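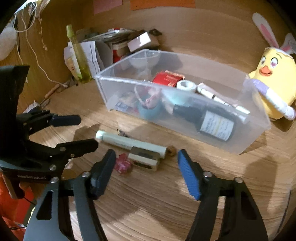

机器能替我们收拾桌子吗？
文：Milagros Painemal
更新：8/19/24
栏目：机器与家务
适合已经认识“力”和“摩擦”这两个词的读者。生词在文末有解释。

扫地机器人已经在很多家庭里工作，洗衣机和洗碗机的历史更长。收拾一张书桌，看上去比洗一缸衣服简单，目前却没有一台能在商店里买到、又能在任何人家里把它做好的机器。本文说明原因。

一、先分清两种家务

洗衣机工作时，衣服在滚筒里，水在滚筒里，洗衣粉也在滚筒里。机器不需要知道哪一件是袜子，哪一件是衬衫，它只要按规定的时间转动、进水、排水。把衣服放进去的是人，拿出来晾好、叠好的也是人。

这类家务叫“封闭任务”。工作的地方固定，动作的次序也固定，工程师可以事先把每一步写进程序。

收拾书桌属于“开放任务”。桌上有什么，事先不知道。笔可能横着，也可能斜着，还可能压在别的东西上面。昨天的桌面和今天的桌面不一样，你家的和同学家的也不一样。程序没有办法把所有情况一条一条写完。

扫地机器人处在两者之间。地板的形状各家不同，但是它只需要做一个动作，就是贴着地面走，把灰尘吸进去。遇到袜子和电线，它多半会绕开，有时会被缠住。把袜子捡起来，对它来说已经是另一种工作。

二、收拾一件东西要分几步

拿起一卷胶带放进盒子，人用的时间很短，几乎不用想。机器要把它拆开来做。

第一步是看见。摄像头拍到的只是许多带颜色的小点。计算机要从这些小点里判断，哪一块属于胶带，哪一块属于桌面，哪一块只是影子。

第二步是估计位置。知道胶带在哪里还不够，还要知道它离夹爪多远，是平放还是立着。距离估错一点，夹爪就会夹空，或者撞到桌子。

第三步是选择夹在哪里。一卷平放的胶带是环形的，可以从外侧两边夹，也可以把一根手指伸进中间的孔里，夹住一边的圈壁。两种办法都行，但后一种需要孔足够大，手指足够细。

第四步是移动过去，并且在路上不碰倒别的东西。旁边如果立着一个瓶子，手臂就得绕行。

第五步是合拢手指，用合适的力。力太小，东西会滑；力太大，纸盒会瘪，软管里的膏体会被挤出来。

第六步是提起、搬运、放下、松开。松开也要讲究。手指张得太早，东西会掉；张得太大，会推到旁边的物品。

六步里只要错一步，这件东西就没有收好。一张桌子上有很多件东西，每一件都要从头再来。

三、两根手指够不够用

人的手有五根手指，手掌能弯，皮肤能感到冷热和压力。多数用来做研究的机器手只有2根手指，叫“平行夹爪”或“两指夹爪”。它像一把大镊子，只会张开与合拢。

这样设计有道理。手指少，电机就少，容易损坏的地方也少，计算也简单。日常物品中有很大一部分，两根手指就能拿起来。

手指内侧常常贴着一层软垫，有些软垫上还有一道道凸起的纹路。软垫受压后会稍微变形，接触的面积变大，东西就不容易滑走。你可以试一试：用两根光滑的尺子夹起一块橡皮，再在尺子上各贴一片海绵，夹第二次，比较两次的感觉。

两指夹爪也有做不好的事。它很难从桌面上拿起一张平放的纸，因为纸太薄，手指伸不到下面去。它很难拧开紧的瓶盖，拧瓶盖需要一只手固定瓶身，另一只手转动。所以有些任务要用两只夹爪配合，一只按住，一只操作。

夹爪的张开宽度也有限制。假设一只夹爪最宽能张到12厘米，比这更宽的盒子就不能从两边夹，只能换一个较窄的方向，或者去夹盒子的边沿。机器必须在动手以前想到这一点。

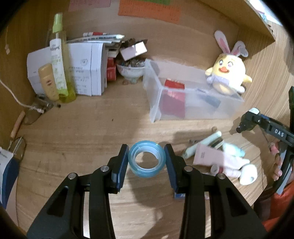 四、哪些东西让机器为难

透明的东西。塑料盒、玻璃瓶、透明软管，光线会穿过去，摄像头看到的常常是它们后面的东西。测量距离用的传感器遇到透明塑料，有时会报告“这里什么也没有”。人也会撞上擦得很干净的玻璃门，道理相同。

发亮的东西。反光会随着观察的角度改变位置。机器可能把一块反光当作物体的一部分，也可能把真正的边缘漏掉。

柔软的东西。毛绒玩具从不同的地方捏，会变成不同的形状。计算机事先存好的形状用不上了。不过毛绒玩具也有优点，它摔不坏，表面又不滑，大多数夹爪都能把它提起来。难的是让它端正地坐好。

细小的东西。小珠子、果核、笔帽，手指稍微偏一点就会把它们推走。圆的还会滚。

堆在一起的东西。下面的那件只露出一个角，机器要猜它整体有多大。抽出下面的，上面的就会滑落。人一般先拿上面的，这个次序对人来说太平常，机器却要专门学习。

电线。电线的一头在桌上，另一头可能连着台灯。拉动它之前，最好知道另一头是什么。

五、什么叫“收拾好了”

还有一个问题与手指无关。机器怎样知道哪里是终点？

一张皱的纸，可能是垃圾，也可能是写着电话号码的草稿。一颗小石子，对家长来说没有用处，对捡它回来的孩子可能很重要。贴在墙上的便条应该留着，掉在桌上的便条是否应该贴回去，就不一定。

洗衣机没有这个困难，时间到了就停。收拾桌子的机器需要一条规则，例如“所有的笔进笔筒，所有的管子和瓶子进盒子，不认识的东西放在左边，等人来决定”。最后半句很有用。一台会把拿不准的东西留给人的机器，比一台什么都敢扔的机器安全。

规则还要因人而异。有的人把喷壶放在窗边，有的人放在书的旁边，两种放法都没有错。

六、机器怎样学习

工程师现在较常用的办法叫“示范学习”。人把一件事做很多遍，摄像头和传感器把过程记录下来，包括手指张开多少，在什么时候合拢，向哪个方向移动。计算机从大量记录里寻找规律：看到这样的画面，下一步通常应该怎样动。

示范可以由人遥控机器手来做，也可以由人直接握着带摄像头的夹爪来做。后一种速度较快，人的手感也比较自然。记录下来的动作以后再交给机器手臂去模仿。

示范要有变化。如果每一次胶带都放在同一个地方，机器学到的可能只是“去那个地方合拢手指”。把胶带换个位置，它仍旧去老地方夹，夹到的是空气。因此做示范的人会经常改变物品的位置、方向和种类，有时还要更换桌子和灯光。

失败的记录也要保留一部分。夹滑了，再夹一次，这个“再夹一次”正是机器需要学的。

七、一次小规模测试

Mansilla工作间在八月做过一次测试，使用的是一台叫Edov的单臂样机。任务是把文具和洗漱用品从桌面移到一个塑料盒里，每次只移一件，夹起并放进盒子算成功，掉落、夹空或放在盒外都算失败。

测试一共进行了851次，成功的超过500次。

这个结果要分开来看。成功多的是粗细适中的笔、纸盒和胶带，失败多的是透明小瓶和会滚动的小东西。软管排在中间，放得平的容易，斜靠在别的东西上的较难。测试人员还记下了另一件事：盒子越满，放下这一步越容易出错，因为样机总想把东西放在盒子正中，而那里已经有别的东西了。

如果一个人每放几件东西就要掉一件，家里人大概会请他去做别的事。机器也用同样的标准衡量。一件家务要交给机器，成功的次数必须非常接近总次数，并且失败的时候不能造成损坏。

八、商店和仓库里的情况

仓库比家里容易一些。Dramden仓库的一条分拣线上，物品都装在同样大小的箱子里，灯光昼夜不变，地面上画着人不能进入的范围。机器手从箱子里取出一件，放到传送带上。取不出来时，它会亮灯，由工作人员处理。

Risero文具店试过让机器给货架补货，只在关门以后进行。整盒的铅笔补得不错，单支的笔要插进展示架的小孔，孔比笔粗不了多少，这一项后来还是由店员来做。

两处都用了同一个办法：先把环境变得整齐，再让机器进去。家里很难这样做，没有人愿意为了机器把客厅改成仓库。

九、现在能做和还不能做的

较可靠的：吸地、拖平整的地面、洗涤、烘干、在固定位置搬运同样大小的箱子。

在实验室里能做，但速度慢、有时出错：把散放的物品收进盒子，叠毛巾，把餐具放进洗碗机，擦一块平的桌面。

还做得不好：收拾一张完全陌生的、东西堆叠的桌子；整理带电线的抽屉；判断一张纸该不该丢。

这张表会变，过一段时间，中间一栏的某几项可能要移到第一栏。

十、自己做一个实验

材料：一把厨房用的长夹子，一个空盒子，桌上的几样东西，例如笔、橡皮、胶带、毛绒玩具、小珠子。不要用玻璃制品和尖锐的物品。

做法：只用夹子，不用手，把东西一件一件放进盒子。记下每一件试了几次。然后闭上一只眼睛，再做一遍。最后在夹子两头套上橡皮筋，做第三遍。

记录时写清楚三点：哪一件最难，失败在哪一步（看、移动、夹、放），换了条件以后有没有变化。闭上一只眼睛以后，多数人会在估计距离时出错。

生词

夹爪：装在机器手臂末端或由人握着使用、用来夹东西的部件。
传感器：测量光、距离、压力等数据并报告给计算机的元件。
摩擦：两个互相接触的表面之间阻碍滑动的作用。
样机：正式生产以前用来试验的机器。
示范学习：让机器根据人做过的动作记录来学习的方法。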